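*2021-02-23. From the "Says Who?" pages, for readers of eight and up. Written by Shazia Tarar.*

# Can a tree really tell you how old it is?

Somebody has probably told you that if you cut down a tree and count the rings, you get its age. One ring, one year. Grown-ups love saying this. They say it as if they had checked.

Most of them haven't. So in this piece we are going to poke at it a bit, along with a few other things people say about wood, and see which ones fall over.

## First, what is a ring?

A tree doesn't grow fatter from the middle, the way a balloon does. The wood in the middle of a trunk is old and has stopped growing. All the new wood is made in a very thin layer just under the bark. That layer has a name, the cambium, which you say like this: KAM-bee-um. It wraps round the whole tree like a sock.

In spring, in places like Britain, the cambium gets busy. There's plenty of water and the days are getting longer, so it makes wood quickly. Under a microscope the tiny tubes in that wood are wide, with thin walls. To your eye, it often looks pale.

Later in the summer, things slow down. The tubes get narrower and their walls get thicker, and the wood comes out darker. Then in winter the tree stops making wood until the next spring.

Pale, dark, stop. Pale, dark, stop. One pale band and one dark band together make a ring.

So far the grown-ups are doing quite well.

## Where it starts to wobble

Look at that last section again and find the bit where I said "in places like Britain". It matters a lot.

The whole idea depends on the tree having a growing time and a resting time. What about a tree in a rainforest close to the equator, where it is warm all year? Some of those trees make rings, because they have a wet season and a dry season. Some make rings so faint that you can hardly find them. Some make none that you could count at all. If you tried to count the rings in one of those, you'd be stuck.

And palm trees? Cut one across and you'll see dots, with no rings anywhere. Palms don't have a cambium like an oak has. You can count the dots if you're bored, but they won't tell you a birthday.

Even in Britain it can go wrong. Suppose there's a terrible dry spell in early summer. The tree slows right down and makes a dark band. Then it rains, and off it goes again, making pale wood. By winter that tree may have two dark bands for one year. Scientists call the extra one a false ring. I think that's a bit rude to the tree, but there we are.

It can go wrong in the other direction too. In a really miserable year, a tree might make so little wood that part of the trunk has no ring for that year. You can count perfectly and still get it wrong.

A boy called Jawad Shaikh wrote to me in October to say that he had counted the rings on a stump in Terineck Wood and got 42. His uncle counted the same stump and got 34. He wanted to know who was right.

I don't know, Jawad. I wasn't there, and it's possible that neither of you was. Old stumps are rough, and the rings near the bark can be squashed so close together that two look like one. Try sanding a strip smooth if the stump is yours to sand. Start at the middle, put a pin in at every tenth ring, and count along a different line the second time. If you get different answers again, write both of them down. Scientists do that as well, and they don't feel silly about it.

There's one more problem with stumps. The ring you count at knee height tells you how many years the tree has been growing *at knee height*. Before that, it had to get up to your knee. A slow little tree can take several years over it.

## So how do the experts do it?

They don't trust one tree. This is my favourite part.

People who study tree rings are called dendrochronologists. (DEN-dro-kron-OL-o-jists. Take a breath first.) They don't usually need to chop anything down either. They use a hollow drill to take out a thin stick of wood, not much fatter than a drinking straw, and read the rings along that.

Then they compare. A bad summer is bad for lots of trees in the same area, so lots of them will have a thin ring for that year. A good summer gives a fat one. Over many years this makes a pattern: fat, fat, thin, fat, thin, thin, fat. If one tree has missed a ring, its pattern stops matching its neighbours', and you can see where it slipped.

Let's say you had 13 trees and 12 of them agreed. You would go back and look very hard at the last one.

You can do this with old wood as well. A beam in an old roof has a pattern in it. If the start of a living tree's pattern matches the end of the beam's pattern, you can join the two together and go further back in time than either could take you alone. Add another, older beam that overlaps with that one, and you go back further still.

It's very clever, but be fussy about what it proves. Suppose the last ring on a beam, right under the bark, grew 355 years ago. That tells you when the tree stopped growing. It doesn't tell you when the house was built. The builder might have used the wood that same year, or kept it in a yard, or pinched it from an older barn. So when a sign outside a house says the rings *prove* its age, you are allowed to raise one eyebrow.

## Three more things people say

**"Wide rings mean a sunny year."** Sometimes. In a cold place, high on a mountain, a warm summer can give a wide ring. In a dry place, a hot sunny summer can give a narrow one, as the tree is short of water. And sometimes the weather has nothing to do with it. If a big neighbouring tree falls down, the smaller one next to it suddenly gets more light and may put on a run of wide rings.

**"The rings are wider on the south side, so you can use a stump as a compass."** Please don't. Rings can be wider on one side for all sorts of reasons. The tree may be leaning, or on a slope, or pushed by the wind. A girl I know, Humaira Dhanial, tested this on a row of stumps with a real compass and they pointed all over the place. If you get lost, ask somebody or stay where you are.

**"Hardwood is hard and softwood is soft."** You would think so from the names. But hardwood only means that the wood came from a broad-leaved tree, such as an oak or a beech, and softwood means it came from a tree such as a pine or a fir. Balsa, which you can dent with your thumbnail, is a hardwood. Yew is a softwood and it's tough enough to make longbows. Whoever picked those names has some explaining to do.

## What happened to the rings in a plank?

Now for something you can look at without going out.

If rings are circles, why doesn't a wooden table have circles on it?

It depends on which way the saw went. If you slice straight across the trunk, as you'd slice a cucumber, you get circles. Planks are nearly always cut the other way, *along* the trunk. Then the saw goes through each ring lengthways, and a ring seen lengthways looks like a line.

Try it with a leek or a spring onion, with a grown-up in charge of the knife. Cut across it and you get rings. Cut down the length and you get stripes. It's the same onion.

If the plank came from close to the middle of the trunk, the lines are usually straight and run side by side. If it came from nearer the outside, the saw only skims the rings, and you get curves, long arches and shapes like the tops of church windows. Lines also have to bend round a knot, where a branch once grew out.

All these lines and patterns are what people mean by the grain.
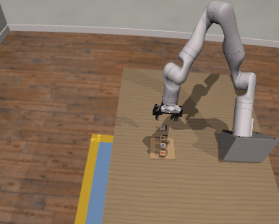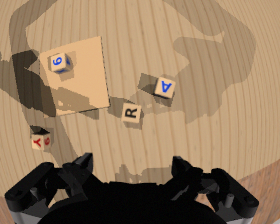 *Wooden tabletops, light in colour.*

Can you work out a table's age by counting its lines? You can guess what I'm going to say. A plank is only one slice. It may have lost the middle of the tree and the outside too, so you'd be counting a chunk from somewhere in the tree's life. It would be like finding a few pages of somebody's diary and deciding that they only lived for a fortnight.

There's also the question of whether the wood is wood. Plenty of furniture has a printed pattern stuck on top of something else. Some of the prints are very good. My own desk fooled me for years, and I write about this for a living.

These are the checks I use:

- Find an edge or a corner and follow one line over it. In a solid plank, the grain carries on down the side or through the end. In a print, it often stops dead, or the side has a pattern that doesn't join up.
- Search for twins. Real trees don't make the same knot twice. If you find two knots that match exactly, be suspicious.
- Look underneath. People don't always bother to decorate the bit that nobody sees.

None of these is perfect. A thin sheet of real wood, called a veneer, can be glued on top of cheaper stuff, and it will pass the knot test quite often and fail the edge test. Is that a real wooden table? Argue about it at tea.

## Words you might want

**Bark:** the outer covering of a tree.

**Cambium:** the thin layer under the bark where new wood is made.

**False ring:** an extra dark band that doesn't mark a year.

**Grain:** the lines and patterns in a piece of wood.

**Veneer:** a thin sheet of real wood glued on to something else.

If you count a stump, send me your number, and tell me how many times you counted.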